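Bags, Folded and Otherwise
A kitchen gallery by Remo Pace
July 29, 2022

Most of the plastic that comes into our kitchen comes in as something to carry something else. Bread bags, fruit bags, the thin ones from the fish counter, the bigger ones with handles. For years they went into the cupboard under the sink, pushed in until the door would not shut. This page is a short record of sorting them out, with pictures near the end.

I began with the cupboard. Everything came out onto the floor and then up onto the table a handful at a time. Bags with holes went in one pile and bags with handles in another. Anything sticky went straight to the sink. I stopped for lunch with the table still covered and finished in the afternoon.

The handled bags are the ones worth keeping. They line the small bin, they carry wet swimming things, and my sister takes a stack of them for her stall at the Tirmont market. She asks for them flat. A flat bag takes up almost no space, and she can pull one off the pile with one hand while she gives change with the other.

To flatten a bag, hold it by both bottom corners and shake it once. Lay it down with the handles pointing away from you and smooth it from the bottom up, so that the air leaves by the top. Fold it in half the long way, then in half again. After that you can roll it or fold it into a triangle. I fold. My sister rolls and uses a rubber band. The rolled ones come undone in the drawer, in my experience, but she has been doing it longer.

Printed bags are a bit stiffer where the ink is, or they feel that way to me. I put the print on the inside. The thin bags slide around more than the thick ones and are easier to manage on a cloth than on a bare table.

The shop in Brerno where we used to buy rice gave out a heavy bag that lasted through two summers. I still have 7 of those and do not give them away. The bags from the Agbenyega grocery are lighter and split at the handle first. Once the handle is gone I cut the bag open along the side and use it as a sheet, under seedling pots or between layers in a box.

The pictures are from the kitchen. Click any of them for the larger size.
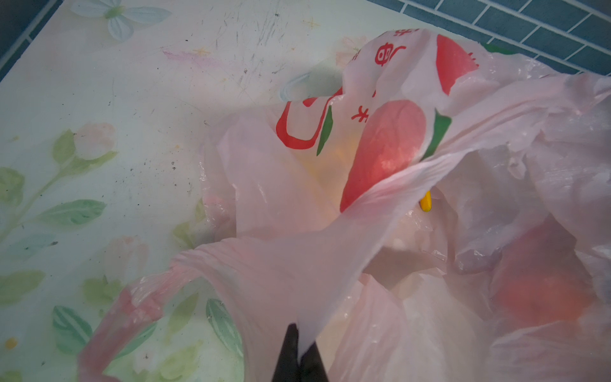 Pink bag with the creases still in it, on the butterfly and flower print. 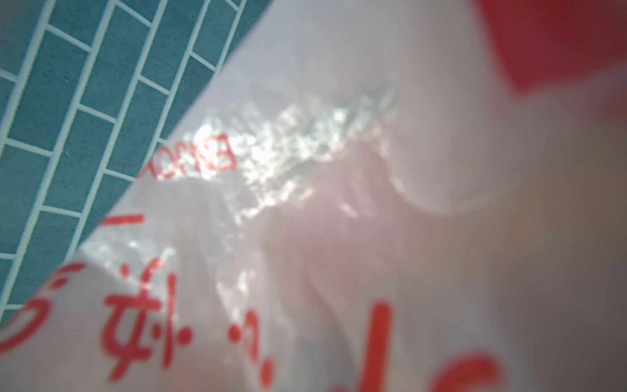 White bag with red printing. The word ENJOY is upside down from this side.

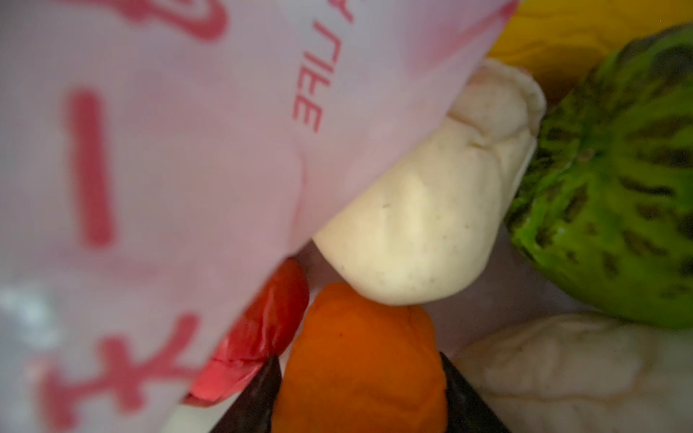
Pale pink plastic with red lettering, and something orange just past the fold.

The cupboard door shuts now. I put a shoebox on the left for folded bags and a second one on the right for sheets. When the first box is full, the extra goes to Tirmont on the next trip, probably in August.

A few people have written to ask about washing. I rinse bags that held vegetables and hang them over the tap to dry. Bags that held raw meat or fish go in the trash. Bread bags only need to be turned inside out and shaken over the sink.

The gallery before this one covered jar lids and is still up under Kitchen. The next will be string.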